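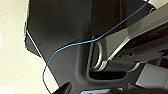
Blue wire, 671 episodes in

Feb 11, 2025

I said in January that I would write something once the wire task was past the halfway mark. The target is 800 episodes and this morning I stopped at 671, so I am well over it and have run out of excuses.

The task is to get a thin blue wire where it needs to go around a metal loop set into a dark grey moulded part. A person does this in a few seconds without thinking about it. I drive the arm by hand from the leader side, the software saves the joint positions and the camera streams, and each attempt becomes one episode. Later the policy trains on the lot.

Most of what I have learned is about the wire. It is light and it remembers. If I bend it sharply in one episode, the bend is still there in the next, and after twenty or so the wire has a shape of its own that has more to do with my habits than with the task. For the first 200 episodes I used the same length throughout. When I played them back in order you could see the same kink arriving at the same place again and again. A model trained on that would learn the kink.

Now I change the wire every 25 episodes and keep the old lengths in a tray, so that I can bring a tired one back now and then. I want some bent wire in the set, just not the same bend all the way through.

The second thing is the wrist camera. I had been thinking of it as a backup to the overhead view, but for this task it is the one that matters. The overhead camera sees my arm's elbow for a good part of each episode. The wrist view has the loop in it, and the recess behind the loop, and the wire going across both. It is a soft picture and the edges of the wire blur a little, but the blue holds up well against the dark grey. I did try a grey wire at the start and gave it up after one afternoon, as I couldn't follow it on the monitor myself.

The loop is harder. It is shiny, and the highlight along its curve moves when the arm moves. With the desk lamp on, the highlight was bright enough to look like a second edge. I have switched to indirect light from one side and left it there for most sessions. For 130 episodes I changed the lighting on purpose, with the blind up, the blind down, and the lamp bounced off the wall. Those are tagged separately in case they do more harm than good.

Tarek Metwally went through a batch of my recordings last month and sent back a page of notes. The most useful one was that I hesitate. Just before the wire meets the loop I tend to stop, look, and then carry on, and the pause is in nearly every early episode. The policy cannot tell a pause for thought from a pause that is part of the job. His advice was to decide on the approach before pressing record, and if I lost my way, to finish the attempt badly and label it as such. I have been doing that since. My failure rate went up for two sessions and then came down again.

I keep the failures, by the way. They go in their own folder with a one-word reason: slipped, snagged, missed, dropped. "Snagged" is the biggest group by some distance. If the wire gets away from me and I recover it in the same episode, that stays in the main set, and I think those are the most valuable ones I have.

A few practical notes for anyone doing the same sort of thing:

Move the part between episodes, even by a finger's width. I didn't do this at first and had to throw away a day's work.

Start from different arm positions. Mine were far too tidy.

Check the disk before a long session. I lost 14 episodes to a full drive.

Stop when your hands get sloppy. For me that is after an hour and a half.

I store everything under the project name Cekness, split by session, with a plain text file in each folder saying what changed that day. The text files have been worth more than the spreadsheet, which I have stopped updating.

There are 129 episodes left. I plan to do them in short sessions, with the part turned further round than I have had it so far - the current set is thin on those angles. After that I will train a first version and post the results, including the bad ones.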